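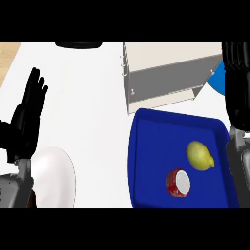

Black robot hand at a white tabletop, computer rendering.

About Skeltden

Skeltden is a small public opinion shop. We ask people what they think about local and state politics, then publish what they told us. All of it, question wording included.

Who we are

Started at a kitchen table in Toltau, now two rooms above a print shop on the same street. Small staff, part-time interviewers in the evenings, and a statistician who would like everybody to stop rounding. Not tied to any party. We don't work for candidates and don't take money from campaigns or PACs, so please stop asking in October.

What we do

Mostly three kinds of work.

The Toltau Panel. Over 4,000 registered voters who have agreed to hear from us a few times a year. School bonds, zoning, the sheriff's budget, whatever is on the ballot. Results go up free, usually the same week.

Jaltura. Our tracking survey on trust in local government. Same core questions every time, same order, so you can compare one wave with the next. Last wave closed in June, tables are up on the Results page. The county commission numbers got a lot of attention. Read the footnote on those before you quote them, the subgroup for the east precincts is only 130 people and the margin is wide.

Contract work. Towns, libraries, newspapers, school districts. We write the questionaire with you but we keep the final say on wording. If a question leans, we'll tell you and we won't field it. Has cost us a client or two. Fine.

How we ask

Phone, text-to-web and paper by mail for folks who want it. English and Spanish. Most surveys run under 40 questions, and we try hard for less. Weighted by age, sex, education and precinct, using the voter file and census figures. Full method statement goes with every release.

We don't publish anything on a subgroup smaller than 100. No exceptions, even for reporters on deadline.

The Nyamweya Fund

Small grant program, set up with money left to us by an early subscriber. Pays for one poll a year on a question sent in by a reader. Past topics: ranked choice voting, bus routes, whether council meetings should start later. (Yes, by a lot.) Suggestions open all year, use the form.

Your answers

Kept seperate from your name and phone number. Never sold, never shared with campaigns. Want off the panel? Reply STOP to any text or write to us and you're out.

Getting in touch

Press, data requests, corrections: contact form is quickest. Phone gets picked up in the afternoons, mostly. Found an error in a table? Tell us which release and which row, we'll fix it and note the change at the bottom of the page.

Page last updated Saturday, July 9, 2022. Staff list is being redone, back soon.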